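Hamora Help Exchange > Home & Office > Desks & Tables > White desk, curved front edge: which way round?

We use cookies to remember your settings and to show you fewer sofas. Accept | Manage

White desk, curved front edge: which way round?

Posted by lencho_fan

I bought a secondhand desk with a big white rectangular top and a gentle curve cut out of one long edge. The seller swore the curve is where you sit. My brother-in-law swears it goes against the wall "for cables." He has a degree, so this has gone on since March.

The room is small and has a wooden floor. Against the wall the desk leaves me a corridor. Set at an angle it looks like I own a travel agency. Which way does the curve go, and is the angle ever a good idea?

3 replies

Yu-na Um

You sit in the curve. It lets you get closer to the middle of the desk while your forearms rest on the parts either side. Your brother-in-law may keep his degree.

I've put in a lot of these for a small office fitter called Prostach, and the angle can work. My usual order for a small room:

1. Stand the desk where you think you want it, curve toward the chair, and leave it there for a day before you plug in anything. 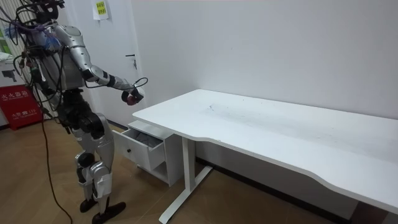 2. Walk past both near corners with your hands full. Desk corners sit at hip height and have no sense of humor. If you catch one twice, turn the desk a few degrees and try again.

3. Deal with the cables last. Anything that has to cross the floor should go along the wall – never through the spot where your feet land when you get up in a hurry.

4. Put felt pads under the legs before you start shoving. Wooden floors remember everything.

Fuder

Against the wall. I've had mine against the wall for years and dropped only four pens down the gap. You do need to fish them out with a coat hanger.

dmr_hallway

Measure behind the chair before you fall in love with the angle. I left 60 centimeters and now have to leave my desk sideways, like a crab with a deadline. I'd go for over 90 if you can get it. The Lencho chair I bought to fix the problem is wider than the old one, so don't copy me there either.

Was this page helpful? 2,380 readers said yes.

Contact | Copyright Hamora Help Exchange | Back to top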